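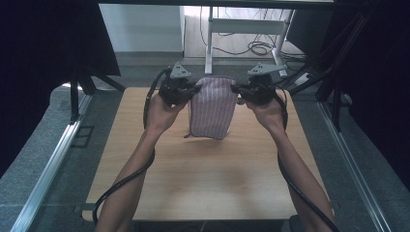

Hand-held grippers and a striped fabric pouch at one of the tables.

Gripper work at Hawthorne: questions from the packing floor

Collected by Idrisa Barasa, packing, for people who were asked to sign up in January and would like to know what for.

What is the job?
You hold a gripper in each hand and handle soft goods with them, the same pouches and bags we pack by hand. The movements are recorded and go to Clalmont, who want to train a robot on them.

Is it packing work?
Management says it is "packing-related". Nothing you handle at the table goes out to a customer, so I'd call it something else, and I've asked for it to have its own job title. No reply yet.

How long is a turn?
Three hours at most, with a break of 10 minutes every hour. Your hands stay up off the table for much of it, and the cables run down along your arms. If your wrists or shoulders hurt, stop and write it in the log. Don't wait for the break.

Is there a target?
We were told no. Then a sheet went up with 300 recordings a week on it. Ask your lead which is true, and ask for it in writing.

Does it pay more?
No. Same rate as the line. The Skulport site gets the same deal, as far as I know.

Will the robot take my job?
The official answer is that it will "support" us. When Drustier put in the carton sealer, that was supposed to support us too, and nine people on the late shift became six. Nobody was fired – they just weren't replaced when they left. I'd expect something like that again, if the thing ever works. Fabric folds and slips, and I have yet to see a machine here deal with it well.

Can I say no?
Yes. It's voluntary and you go back to your normal station. If you're told otherwise, come and see me.

Who owns the recordings?
Clalmont does, under the contract. Whether you can have yours deleted after you leave is still an open question. I've asked twice and will add the answer to this page when I get one.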